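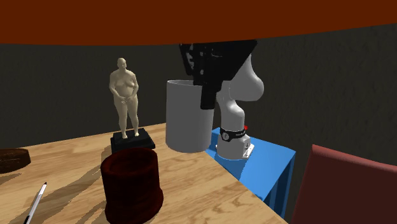 Small Figures, Large Claims
Handout 5: reading prehistoric statuettes
Pratside Evening Classes, March 13, 2026

Last time we dealt with pots, which have the decency to look like pots. Small human figures are harder. They turn up in graves, in rubbish pits and under house floors, and every generation of scholars has found in them exactly what it was hoping to find.

The usual suspects

Goddess. Popular for a long while and still doing well in gift shops. The argument tends to run: the figure is round, roundness means fertility, fertility means a goddess. Each step needs evidence of its own and seldom gets it.

Toy. Often suggested for the badly made ones. Plenty of adults make bad things too, as our clay session in June will show.

Ancestor or portrait. Possible, though many faces are so plain that the sitter might have asked for the money back.

Don't know. Perfectly respectable. Use it in your essays, but not for the whole essay.

Words to be careful with

"Ritual" often means the writer has run out of ideas. "Idol" assumes worship. "Venus" is a nickname that stuck, and it tells you more about the people who gave it than about the people who did the carving. I prefer "figure" – dull, but hard to get wrong.

Where it was found

A figure with no findspot has lost most of what it could tell us. Was it whole or broken? Alone or with others? In a hearth or a ditch? For the Skinara exercise you will get a site plan and a list of 653 fragments, most of them legs. Do not try to fit the legs to bodies. Look at which rooms they came from.

For next time

Read the Gebreyes catalogue, sections 2 and 3. The introduction is long and cross with a rival museum, so skip it. Then write one page on why breakage might be deliberate, and one on why it might be clumsiness. Please staple them.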